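3.2 Collecting the bag-packing examples

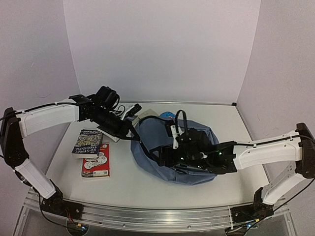
Figure 3. The two-armed station during the bag-packing task, with the books beside and behind the open bag.

The task is easily stated: put the books in the bag and close the zip. It was chosen by people who had recently packed bags themselves and remembered it as simple. We began with folding cloths and moving blocks (Section 3.1), and the bag was to be the gentle next step. It took up more of the project than everything before it.

Each example is a recording of one full attempt, driven by a person. The operator sits outside the panels and moves a pair of small leader arms, which the working arms copy. We record the joint angles of both arms, the state of both grippers and the views from the wrist cameras and a fixed camera. Neither hand has any sense of touch to pass back, so operators learn to judge by eye whether a finger has hold of the rim or only of the air next to it. Most of them learned this by closing on air a good deal.

The arms have different jobs. In our instructions to operators one arm holds the rim of the bag while the other fetches and inserts a book, and they may swap when a book is out of reach. Early on we left this division open, on the theory that variety would do the learner good. What we got was variety. Two operators packed left-handed, one changed hands in the middle of each book, and one used both arms on the same paperback for reasons he was unable to give afterwards. A model trained on this first batch reached for every book with both arms and then stopped, as if each were waiting for the other to go first. We wrote the rule down after that.

The books were bought second-hand and picked to be awkward in different ways. A thick paperback such as The 52-Storey Treehouse (Figure 3, left) stands up to a firm grip, but its cover tends to open as it goes over the rim. Thin books bend. Books lying partly over one another are allowed in the starting layout and are, if anything, encouraged, as a tidy row of books does not often occur in a home. Meron Wubshet drew up the layout cards, which tell the person resetting the table where each book should go and which way up. Before the cards, resetting was left to taste, and taste proved to be very regular: the same corner of the table was used again and again.

The bag is the real difficulty. A book put down on a table is where it was put. A soft bag sags, and its mouth closes whenever the holding arm lets the rim go slack. We did not stiffen it, although this was suggested more than once, usually by whoever had been operating that day. The zip edge gives the fingers something firmer to grip than the cloth does, and operators came to prefer it without being told. We count this as part of what the examples teach.

We kept 100 examples for training. A further 66 were recorded and set aside, either because a book left the table or because the operator paused long enough to make the recording mostly a study of a motionless robot. Failed grasps followed by a second try were kept, provided the second try came promptly. Removing them was our first instinct, and the resulting model, named Bakness in our logs, had never seen a mistake and so had no opinion about what to do after one. It would miss the book, carry nothing to the bag with great care, and release it. The model trained with the second tries left in, Walwood, misses too, but goes back.

Operators worked in blocks and changed over after 6 examples. Longer blocks gave quicker packing and worse recordings, as practised operators began to throw in small flourishes at the rim which the cameras could not follow. A new operator made 5 practice runs that were not saved, a policy welcomed by all new operators. The effect of the number of examples on closing the zip is taken up in Section 4, where the reader is asked to keep expectations modest.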